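Blog > Kitchen > Things I Was Told To Buy

The tray beside the dish rack 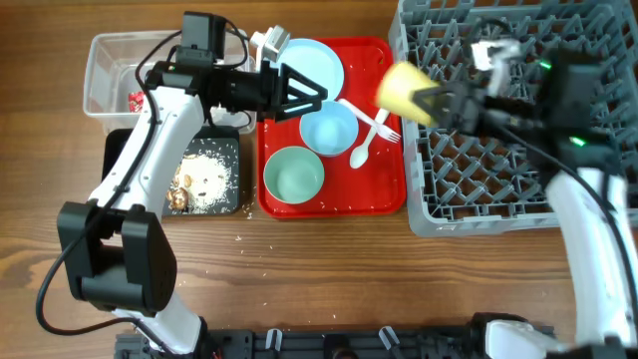
I have been reading dish drying advice for most of the summer, and I don't believe half of it. The current wisdom, repeated on every home blog I used to like, is that you need a "landing zone." You carry the dishes to a tray, you sort them on the tray, and then they go into the rack in the correct order. Plates first, bowls second, cups last. Somebody with a very clean kitchen came up with this and I would like to see their sink on a Sunday night.

Still, I tried it. I gave it 6 weeks, which is more than I gave the bread machine.

The case for the tray goes like this. Dishes piled beside the sink drip on the counter, the drips find the wood, and the wood goes gray. A tray with a raised rim catches the drips. Fine. I'll grant that one. My table has a few pale rings I can't get out, and a rim would have saved me the trouble. A red tray, a blue plate and a blue bowl also look cheerful together, and I suspect that explains a lot of the popularity.

The sorting part is where I get off the bus. Picking up a bowl, setting it on a tray, and picking it up again to put it in the rack is handling the same bowl twice. The Likurano people, who sell a tray for this (I did not buy theirs), claim on the box that it makes drying "462 percent more organized." I have read that sentence many times and I still can't say what they measured.

What did help was a bigger rack. My old one was a wire thing from Trolleo with 8 slots, and the wires were spaced for some plate that I have never owned. Bowls slid into each other and stayed wet at the bottom until the next day. A large plastic rack with real walls is ugly next to the stove and takes up more table than I wanted to give it, but things stay where I put them. Mine came from the Estuvham closeout store and it was the floor model. I scrubbed it twice before I trusted it.

Cups are still a problem. The advice says upside down, always. Upside down on a flat bottom with no air under it, a cup just sits there sweating. I've started laying mine over on their sides, leaning on the rack wall with the mouth tipped down a bit, and they dry faster. A reader wrote in to tell me this is wrong and that dust gets in. In one evening? How dusty is your house?

So where I've ended up is a compromise that will please no one. The tray stays, mostly for breakfast things waiting their turn and for carrying a load over to the shelf when it's dry. I don't sort on it. Whatever comes out of the sink goes in the rack wherever there's a gap.

I have my doubts about the tray making it to the end of September. The rim collects a line of gunk that has to be wiped out with a corner of the sponge, and no one mentioned that in any of the glowing reviews. Next up is the Fang bottle brush, which three separate people have told me will change my life. It has a bent handle. We'll see.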